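Household notes: do you need a subscription to hang a picture?

Three of you have forwarded me the same flyer, so I suppose I'd better deal with it. Cladico, which used to sell picture hooks and towel rails out of a perfectly ordinary catalogue, now wants to sell you a "wall plan". You pay $25 a month and they send you a box of fixings chosen for your home, with a colour-coded card telling you what goes where. The first box arrived at my place in May, and I've been trying to like it ever since.

The flyer says the average household owns 537 items that "could be living on a wall". I read that line several times. It doesn't say who did the counting or what they counted, and it doesn't say why my colander would be happier up there. When I wrote and asked, I got a cheerful reply with a discount code in it.

I'm not against putting things on walls. I've had the same pegboard in the back porch since we moved to Stanberg, and it has outlasted two lawnmowers and a marriage. What I doubt is that any of this needs a monthly payment. A hook does its work for decades if you put it into something solid. A company that sells hooks knows that better than anyone, and I can see why it might bother them.

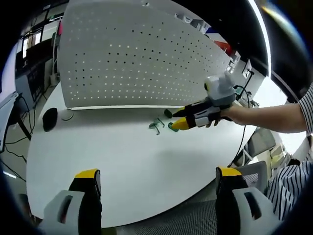 Is a plan like this any cheaper than going to the hardware store?

Buying your own is cheaper once you get past the first box. A year of the plan costs $300, and when I priced the contents of my first box at the shop on Takagi Road, the lot came to less than a single month's fee. The only case I can make for the plan is a brand new home with bare walls and an owner who hates shopping, and even then I'd cancel after the first delivery.

Cancelling is its own adventure, by the way. The website lets you join in under a minute but sends you to a phone line when you want out, and the line closes at 4 pm. I got through on my third try. The fellow was polite and offered me a free month, then a free "premium adhesive upgrade", then half price until spring. If they can afford to charge half, I'd like to know what the other half was for.

Now, the adhesive. Several readers rent and can't drill, and Cladico leans hard on this in the flyer. Their strips are rated to hold "up to" a certain weight on "suitable surfaces". Read the small print and you'll find that suitable surfaces leave out wallpaper, fresh paint, textured plaster, brick and anything near a shower. In my unit that leaves the fridge. The Cestel strips I bought years ago made much the same promises, and one of them took a piece of paint the size of a saucer off my hallway. I still have the strip, and the paint is still on it.

If you rent, ask your landlord in writing before you try either kind. Mine said yes to four small screw holes as long as I filled them when I left, which was a better deal than anything in the box. Plenty of landlords will say no, of course, and then a leaning shelf or the back of a door is the safer bet.

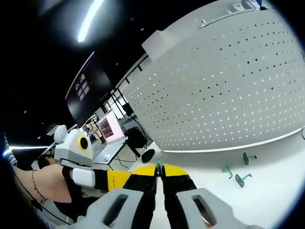 As for people who own their walls, my advice hasn't changed much. Find the studs. Buy a few more hooks than you think you need, all from the same maker, so you can move them about later without ending up with odd sizes. Check that hooks and board match before you leave the store, as the holes come in different sizes and the packet doesn't always say so in type a person can read. And hang the heavy stuff low, whatever the colour-coded card tells you. Mine had the cast iron pan above the stove at head height.

One reader told me the plan was worth it for the app, which keeps a list of everything you've hung up and where. She has 157 things in it so far. I asked whether she'd ever used it to find anything and she said she generally just looks at the wall.

There's also a points scheme. You need 1000 points for a free box, and you earn them by posting reviews and signing up friends. I'd be careful of that one, particularly if you value the friends. It also makes me wonder about all those glowing reviews on the flyer, most of which sound as though they were written by someone who was close to a free box.

If you've had the plan for longer than I have and think I'm being unfair, write in and tell me what it's done for you. Please include what you've paid so far. I'll print the best of them next time, along with the promised piece on clotheslines.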